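Looking after your clothes so they last
Notes for the Zistbridge library talk, October 4, 2020

Opening

Hello, thank Elsie Gosling for the tea and for letting me borrow the big room again. Say who I am (keep it short this time!). I ran the alterations counter at Haltum for 11 years and I still can't walk past a coat with a dangling button.

Ask for hands up: who has thrown out a jumper this year that only had one thing wrong with it? Wait for the hands. Put mine up too. It was a grey one and I still miss it.

Tonight is mostly about washing, a bit about mending, and then I'll take questions until they turn the lights off.

Wash it less

This is the bit people argue with me about. Most of us grew up with the idea that worn once means dirty, and for socks and pants I agree completely. For a jumper or a pair of jeans, hang it by an open window overnight and see how you feel about it in the morning.

Tell the Hartmut Voß story here. He was my first boss, he wore the same wool jacket to work for years and brushed it every evening with a brush he kept in his desk drawer. We all laughed at him, and then I had to reline that jacket and the outside was in better nick than mine, which I'd bought that spring.

Fleece and other fluffy things

Inside out, zip done up, cool wash, and no fabric softener. Softener coats the fibres and the pile goes flat and a bit greasy, and then people add more softener to fix it.

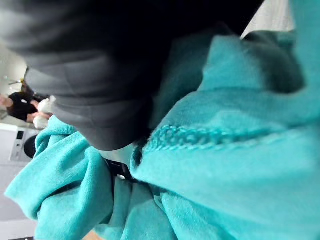 Don't wash fleece with towels. You'll be picking lint off it until Christmas. I put mine in a wash bag, partly for the pile and partly to catch some of the bits that come off. No iron anywhere near it, please – I have seen the shiny patch that leaves and there is no way back from it.

If somebody asks about tumble dryers: low heat if you must, a clothes horse if you've got the space. Don't get drawn into the dryer debate, it ate half the session last time.

Keeping black things black

Wash darks together, inside out, cool, and take them out as soon as the machine stops. A lot of what we call fading is really rubbing, so don't cram the drum. Dry them in the shade too. My sister Katitine pegs hers out in full sun and then rings me up to complain about the colour.

Pass round the two black T-shirts now, same shop, same day. One was done my way and one went in with everything else. Let people guess which is which before I say.

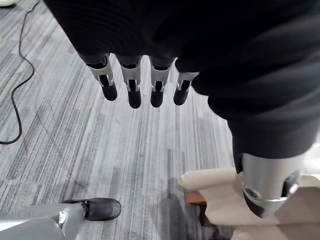
Mending, very quickly

Buttons first. Double thread, go through 8 times, wind it round underneath to make a little stalk, finish off at the back. Show it on the spare cuff and hold it up high for the back row.

Small holes: do them the day you spot them. Mention the mending evenings at the Muli café, bring your own scissors, theirs are hopeless.

Questions. Leave the handouts by the door.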